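The Shirt on the Table

Jouko Kinnunen has folded T-shirts for most of his working life, and he would like you to stop doing it in the air.

By the editors of the Home pages

I came to Becerra in October, when the summer clothes were coming down from the shops on the coast and going into storage for winter. The building stands behind the bus station and has no sign on the street side. You go up one flight of stairs, you push a heavy door, and you are in a long room with tables. The smell is of cotton and steam, and the radio plays very low.

I must say first that I am a bad folder. In my family we rolled everything. My mother rolled the towels, my father rolled his shirts for traveling, and when I moved away I continued to roll, until my drawers became full of soft sausages and I could never find the one I wanted. So I asked the magazine if I could write about folding, and the magazine said yes, with the condition that I learn something.

My teacher was Jouko Kinnunen. He is tall and stands a little bent, as people do who have worked many years at tables which were too low. He now trains the folders at Becerra, and before this he worked for the shirt maker Ullus, where his task in the beginning was only to lay shirts down. Another person folded them. He laid, she folded, and this went on for 7 months before he was allowed to make one fold himself.

"I was angry for all of this time," he told me. "I thought, I can put a shirt on a table, my cat can put a shirt on a table. Then they let me fold, and my shirts were worse than hers, and I understood it was my laying that was worse. She had been repairing it every day and she did not say anything."

I expected that we would begin with the sleeves. We did not touch a sleeve until after lunch.

The first lesson was to take a shirt from the basket by the shoulders and let it hang. You wait until it stops swinging. Then you bring the hem to the table first and let the rest come down after it, slowly, as you would lower a sheet on a bed. If you drop the whole shirt at once, the air stays inside and makes a pillow, and when you press on the pillow the cloth goes wherever it wants. I dropped a great many shirts. Jouko picked each one up and gave it back to me without comment.

The second lesson was the direction. At home most people put the shirt with the neck away from them, as if it were a small person lying down. Jouko puts it sideways, with the neck at his left hand and the hem at his right. He says that in this way both ends of the shirt are within his reach and he does not need to bend over the table. A left-handed folder may turn it the other way, and at Becerra there are several who do.

The third lesson took the longest, and it was about wrinkles. I had believed that a wrinkle is removed by rubbing it with the palm. This moves the wrinkle to a new place, where it waits for you. What you must do is hold the two ends, the collar and the hem, and draw them apart very gently until the body of the shirt lies calm. You should not pull so hard that the neck changes its shape. Jersey is a knitted cloth and it is patient, but it remembers a hard pull, and a collar which has been stretched on the table will look tired on the person too.

"Soft wrinkles you can leave," said Jouko. "They go along the shirt, they are shallow, they do not matter. The sharp one that goes across, this one you must open. If you fold on top of it, it will be there in spring."

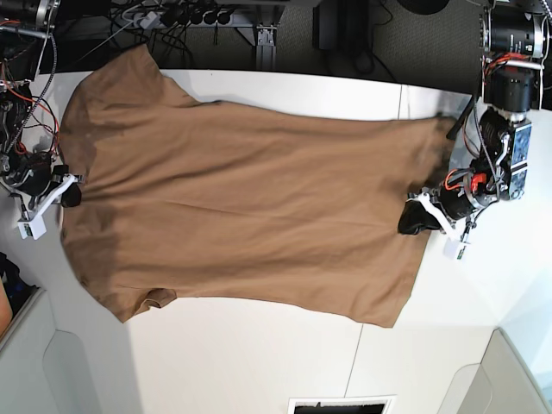

A tan T-shirt laid sideways, held at the collar and the hem, with only shallow wrinkles left in the body.

Then, after soup, came the sleeves. A short sleeve is a troublesome thing. It is too small to fold with dignity, and it likes to turn under itself, so that you find a thick lump in the finished square. Jouko looks at both sleeves before he begins and opens the one that has turned. He puts a finger on the seam at the shoulder and with the other hand he brings the sleeve out flat. Only after this does he fold the side of the shirt toward the middle, with the sleeve lying back on top of it, and the same from the other side. Then the hem goes up to the collar, and once more in half. It took him less time than I need to write this sentence.

I asked about the cardboard. In the shops you see people fold around a board, and I had bought one myself, from Skistach, with a hinge. Jouko was polite about the board. He said it makes every shirt the same width, and that this is good for a shelf in a shop. For a drawer at home he would measure the drawer once and then trust the hand. He showed me how his own hand, with the fingers spread, is the width he wants from the collar to the fold.

The color of the table is also a subject with him. The old tables at Ullus were dark, and a dark shirt on a dark table has no edges. For tan, gray, navy and most of the colors people wear, he prefers a white top, where you can see at once if the hem is running a little diagonal. For white shirts he puts down a blue towel. I had never in my life thought about this, and now when I fold on my bed, with its pattern of leaves, I feel that I am working with one eye closed.

At the next table was Amrit Lévesque, who had been at Becerra since the spring and who folds for the Hustness order, a pile of 600 shirts that had to be ready before the evening truck. She does it differently. She folds one sleeve straight across before the side, and she makes her last fold in three parts and not in half, so the shirt can stand up in a drawer like a book. Jouko does not like the standing shirt. He thinks it falls over when you take out its neighbor. Amrit thinks that he has too few shirts in his drawer, and that a full drawer holds itself up. They have had this discussion before and they had it again while I was there, both of them folding all the time.

I tried both ways. My squares were not very square, but toward the end of the afternoon there were some I did not feel ashamed of, and Amrit put one of them in her pile after looking at it from two sides. I was more proud than I will admit to my colleagues.

At home the same evening I emptied my drawer onto the kitchen table. There were shirts in it I had been looking for since last year. I laid each one down hem first, neck to the left, and I drew the ends apart and waited for the cloth to become calm. I folded until past eleven, and then there was the question of the towels.

IF YOU WANT TO TRY

Use a table that comes up to your hip. A bed is soft, and the shirt sinks into it.

Let the shirt hang by the shoulders until it is still, then lower the hem first.

Open the sleeves and look along the seams.

Draw the collar and the hem apart with light hands. Stop when the body lies flat.

Fold the sides in, then the hem to the collar, then half again or in three parts, according to whether you agree with Jouko or with Amrit.

Shirts should be fully dry before they go into the drawer. If the cotton feels cool against your cheek, hang it for one more night.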